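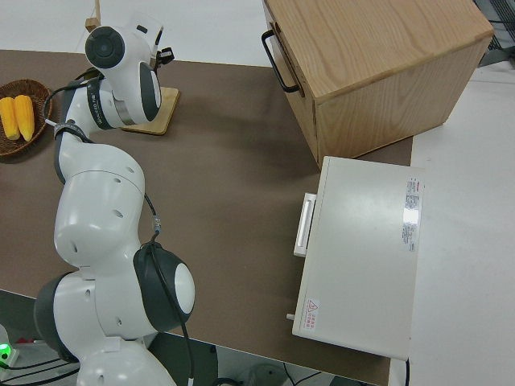

P. Moreira

Report on the visit to the Wendivness robotics open day
Second year, Automation module

1. Why we went

The module asks each of us to attend one outside demonstration and write it up. I chose the open day at Wendivness because my own project is on moving kitchen items with a single arm, and the programme listed a table-top kitchen task called Hullis. The visit was in February. I arrived at 11 and stayed until the hall closed.

2. The set-up

The arm is white with dark grey joint caps and works over a large brown table. A black cable follows it from the wrist down past the elbow and off the table edge. I had expected it to be tidied away inside the links, and I asked about this. The answer was that an outside cable is quicker to change, but the program has to keep the wrist from turning too far one way.

The things on the table were a light oak cabinet with a long black pull handle, a white appliance with a handle on its left side, a square wooden board and a round woven basket with two corn cobs in it. The board was under the end of the arm when I first came up to the table. Most of the objects are ordinary household ones, and the staff said they buy them locally.

3. What was shown

The task was split into short steps, each started by an operator at a desk. The first was opening the cabinet, the second was picking up the corn and setting it on the board. Between runs the operator put everything back by hand, which took longer than I would have guessed.

The software is called Rukis. It stores each run, good or bad, and they had 700 stored by the morning of the visit. The figure on the poster for picking up the corn was 85 per cent. I did not keep a tally of my own, so I can only repeat what the poster said. One run I watched was stopped because a cob rolled, and the operator started it again from the basket.

4. Questions I asked

How close can people stand? There was a tape line on the floor and we were kept behind it while the arm was moving.

What is hardest? The cabinet – a pull that is slightly off to one side makes the whole cabinet slide.

5. Use for my own project

I will change two things. My objects were all going to be plastic blocks, and I now plan to include some food with an uneven surface. I will also write down the starting position of every object before each run – at present I put them back by eye.

I did not get to see the code, and the handout gave no speeds or loads for the arm. I have written to ask for these and will add them to the appendix if they come before the deadline.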